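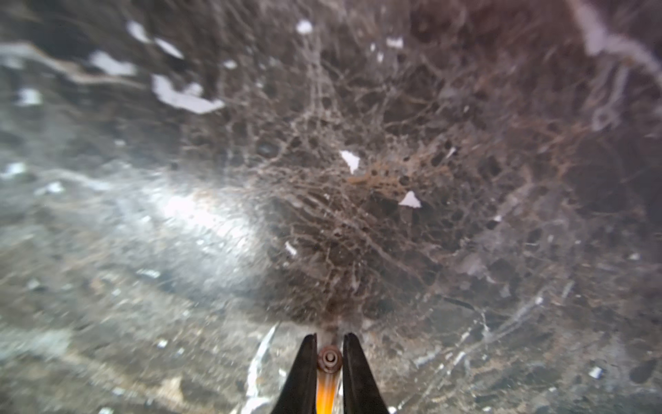

T. Halvari

Figure 1. Wrist view over the marble surface, gripper open. The light veins and white patches produce strong edges with no object present between the fingertips and the stone.

4. Frame selection at close range

The Jarnosero pipeline estimates grasp points from the wrist camera alone. In April we noticed that many wrong estimates came from two kinds of frames. In the first kind, the camera is close to a patterned surface and the stone itself is taken for a set of small objects. In the second, an object is so near the lens that it fills much of the view but is too blurred to measure. This section describes the filter we added ahead of the grasp estimator to handle both.

4.1 Labels

We drew 3,297 frames from 34 sessions and sorted them by hand into three groups: usable, surface only, and object too near. The labels were frozen on 2022-06-23 and not changed afterward. Frames where the labelers disagreed were kept in the set and marked as uncertain — they count in training but not in the test scores. The test part holds 1,294 frames, and no session appears in both parts.

4.2 Surface test

A plain edge count does not work on marble. In Figure 1 the vein network in the middle of the view branches and crosses many times, and the small white fragments inside it are crisp against blurred surroundings. Glare to the left of center softens the texture there, so edge density also changes across a single piece of stone. We therefore compare the patch ahead of the fingertips with patches farther out, after matching them for blur. If the center looks like a sharper copy of its surroundings, the frame is marked as surface only. The fingers are masked out first, using the known opening of the gripper.

The Wesetti baseline, which uses color alone, marked nearly all of our marble frames as containing an object. Our test removed most of these errors. The ones left are mainly views where a wide pale vein runs through the center patch and nowhere else.

4.3 Near-object test

The second test looks for a large region that is low in sharpness while the rest of the view is less blurred. Figure 2 shows why color cannot be used for this. The remote control is strongly out of focus, yet its blue, red, green and yellow buttons remain easy to tell apart, and a color segmenter returns a clean mask for them. The depth implied by such a mask is not reliable. The background adds a second problem, as the mural behind the remote has saturated teal and coral areas that the segmenter may also pick up.

Figure 2. A remote control close to the camera, with part of the arm and the room behind it.

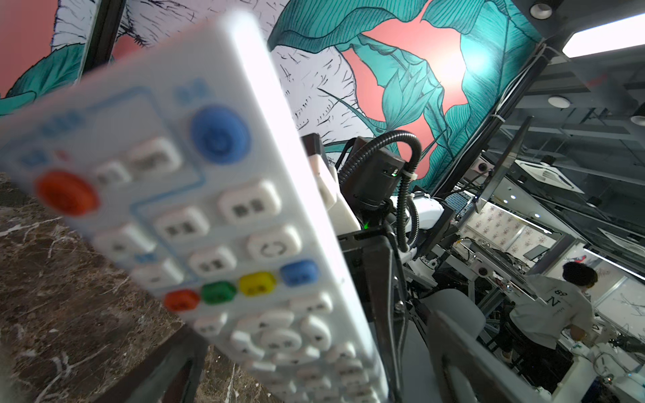 One reader of an earlier draft asked whether near-object frames should be thrown away at all, given that they could still tell the controller to back off. We agree in part. The filter now passes a flag to the controller and withholds the frame only from the grasp estimator. The same reader suggested using the flag as a stop signal, which we did not try — at Begum, the site used for the timing runs, the arm already had its own distance limit.

4.4 Cost and limits

Both tests run on reduced images and finish before the next frame arrives on the Fitau controller. The blur matching takes most of the time. We tuned its patch size on marble and have not repeated the tuning for cloth or wood grain. Transparent objects were not part of the labeled set.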